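Hi Urho, quick one on the Pelora gossip newsletter before you head out! Signups hit 300 this week, and the red carpet roundup (the one with all the awful hats) got 90 replies, mostly people arguing about who's dating who. I've spent the first part of the Rendness grant on photo licenses.
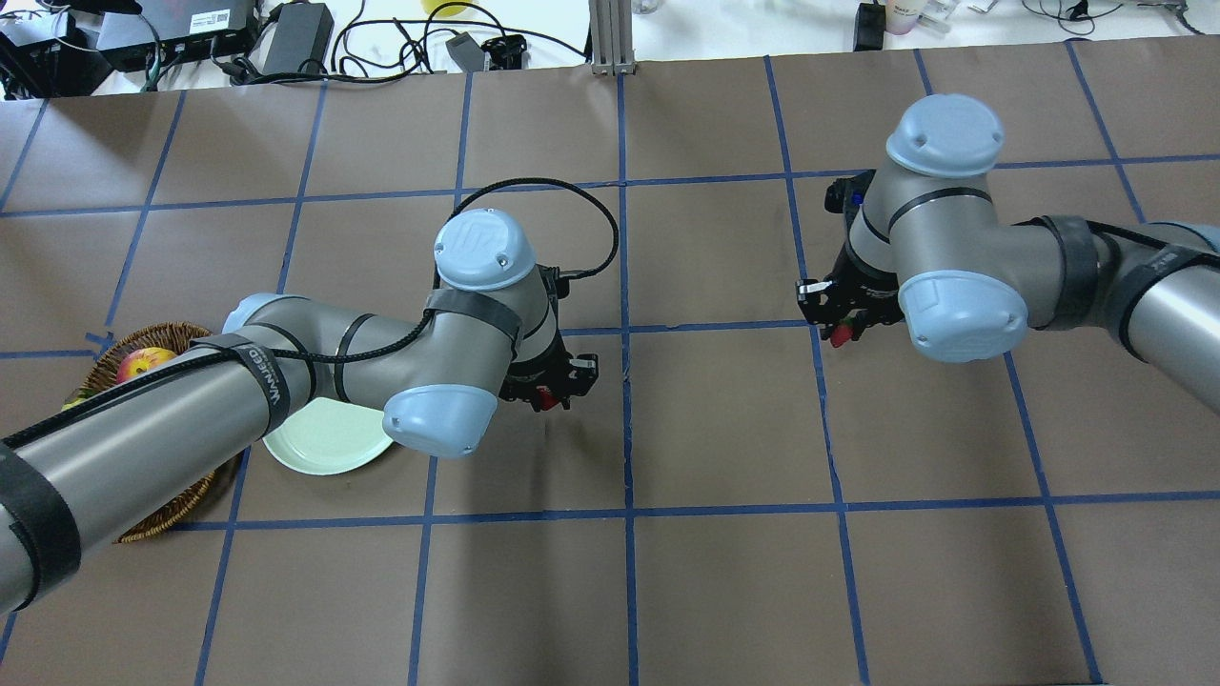 *Brown paper and blue tape on the tabletop.*

Karthikeyan has 3 celebrity interviews lined up, and I'm still chasing the publicist for the fourth – she keeps moving the call, ugh. The podcast pilot slips to September. Can you send me the new invoice form?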